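**Methods note: bimanual sorting of small fittings, Oct 22, 2026**

The Flestari group has finished its first full evaluation of the two-stage policy for moving metal fittings between a compartment tray and a perforated steel tray. The work is led by Elaheh Bahrami, with Aníbal Rivadeneyra on data and training. The test bench has kept the same layout since May: blue tray on the left, steel tray on the right, one arm for each side.

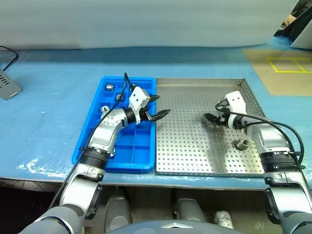
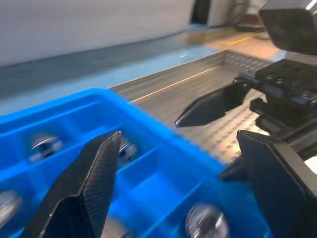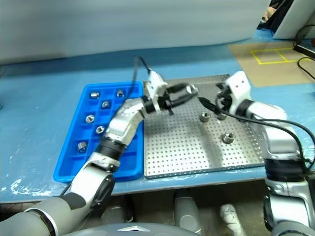

*Blue compartment tray and perforated steel tray with metal fittings. First and third: head camera. Second: wrist camera.*

The earlier system used a single network that took all camera views and produced joint targets for both arms. It did well on parts lying in open space and poorly on parts close to a divider. Shiny faces were a large share of the trouble. A highlight on a curved rim moves when the gripper moves, and the network tended to follow the highlight.

The new method splits the problem. Stage one uses the head view only and picks a target part, an arm and an approach angle. It runs once per grasp. Stage two uses the wrist view and produces short motion segments until the fingers close. The stage-two network never sees the head view, so it has to place the fingers from local detail — finger outline, cell wall, edge of the part. Training images for stage two were augmented with synthetic highlights at random positions on metal surfaces.

The training set holds 2,881 demonstrations, all teleoperated on the same bench. Lucero Rivadeneyra reviewed the set before training and removed 392 more in which the operator released and regrasped the same part. Those episodes were useful for the old system but taught the new one to hesitate above the cell.

Results on the held-out layouts:

- Grasps from cells away from the rim: no measurable change from the earlier system.
- Grasps from cells next to the rim: failures fell from 22 to 4 over the same set of trials.
- Grasps from the steel tray: slightly slower. Stage two makes more small corrections over the hole pattern, and we do not yet have a fix.

Two of the remaining rim failures were stage-one errors, where the arm farther from the part was selected. The other two were finger contacts with a divider on the way down. Maribel Flores is testing a penalty on lateral motion below rim height, which should address the second kind.

The comparison has limits. Both systems were tested on one bench, under one lighting setup, with one design of finger. We have no results for parts that touch each other, and the layouts were drawn so that each cell held at most one fitting. Eusebio Chávez is preparing a second set with mixed part sizes on the Rastden bench, using the same weights with no further training.

The evaluation scripts and the layout list are in the Flestari project folder. Requests for the wrist-view training data should go to Aníbal.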